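La calibración de las sondas de humedad, explicada por quien las entierra

La responsable técnica de instrumentación de Pirnari lleva siete años instalando sondas de humedad de suelo en fincas de regadío. Nos recibe a media mañana en la nave de la empresa, entre cajas de conectores, y pide que no se la cite por su nombre. La conversación gira en torno a un asunto que, según ella, se despacha demasiado deprisa en los proyectos: la calibración.

«La curva de fábrica está hecha para un suelo mineral medio, que no existe en ninguna parcela», explica. «En un franco arenoso el error puede ser asumible. En una arcilla expansiva, con salinidad, la lectura bruta sirve para ver tendencias y poco más.»

El caso que cita con más detalle es el de Matubbar, una finca de almendro en la que trabajaron durante dos campañas. El suelo cambia de textura a mitad de ladera y el proyecto original preveía una sola curva. «Pedimos dos. Se discutió el presupuesto, y al final se aceptó después de ver las primeras muestras de estufa.»

El procedimiento es el gravimétrico. Se extrae un cilindro de suelo de volumen conocido junto a la sonda, se pesa, se seca a 105 grados hasta peso constante y se vuelve a pesar. Con la densidad aparente se pasa a humedad volumétrica y se compara con la lectura del equipo. En Matubbar reunieron 200 muestras entre la primavera y octubre, repartidas en tres profundidades.

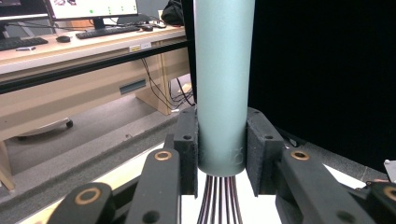

«El punto débil es casi siempre el contacto entre la sonda y el suelo», continúa. «Una cámara de aire de un milímetro falsea la medida más que cualquier deriva electrónica.» En Pirnari perforan con una barrena de diámetro ajustado y rellenan la holgura con una papilla del propio suelo tamizado. Después esperan. Las lecturas de las primeras semanas se guardan, pero no entran en el ajuste.

Preguntada por la salinidad, matiza que depende de la frecuencia de trabajo del sensor. A frecuencias bajas, la conductividad del agua del poro eleva la lectura aparente. En la finca de Geravley, regada con agua de pozo de 3000 microsiemens por centímetro, tuvieron que introducir un término de corrección. «Sin ese término, el programador creía que el perfil estaba lleno y recortaba el riego. El árbol estaba en estrés.»

Sobre la temperatura es menos tajante. Los equipos compensan internamente, aunque la compensación se refiere a la electrónica y no al suelo. En los primeros diez centímetros aparece una oscilación diaria que muchos técnicos interpretan como extracción radicular. Ella recomienda comparar siempre a la misma hora, preferiblemente a las seis de la mañana.

El registro de datos lo hacen con Justley, una plataforma que conserva la señal bruta junto al valor calibrado. Lo considera un requisito – «si solo se guarda el dato corregido, no se puede recalcular nada cuando cambia la curva» – y lo incluye en los pliegos.

¿Cada cuánto hay que recalibrar? En suelo no labrado, responde, basta con una comprobación por campaña, en dos estados de humedad bien separados. Si ha pasado maquinaria pesada o se ha movido la sonda, se repite el ajuste completo.

Este invierno revisarán las instalaciones de Geravley, donde queda pendiente el sector bajo, el de peor drenaje. Las muestras se tomarán tras las primeras lluvias.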